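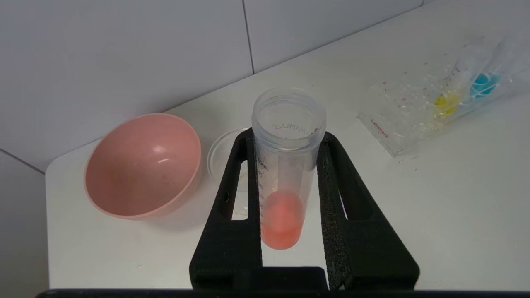

1 min read

Nekus is recruiting 16 participants for a working group on handling rules for robots at the lab bench. The group will draft a code of practice covering gripping force on plastic tubes, placement of open dishes and trays within reach of the arm, spill response, and operator sign-off.

Participants review one draft section per week and attend a call each Tuesday at 2 p.m. The work starts in September and takes 40 hours in total. Two bench sessions are held at the Prustwood site. Travel is paid.

Applicants need:
Two years of bench work or robot cell operation
Working knowledge of risk assessment for shared workspaces
Ability to write test steps that another person can repeat

Experience with gripper setup or liquid handling is useful but not required. Employees of robot suppliers may apply and must declare this on the form.

Payment is $2,000, made in two parts. Wyn Howells chairs the group. Freya Cheetham handles applications and questions about access needs.

Send a resume and one page on a handling fault you have investigated. Remove client names before sending.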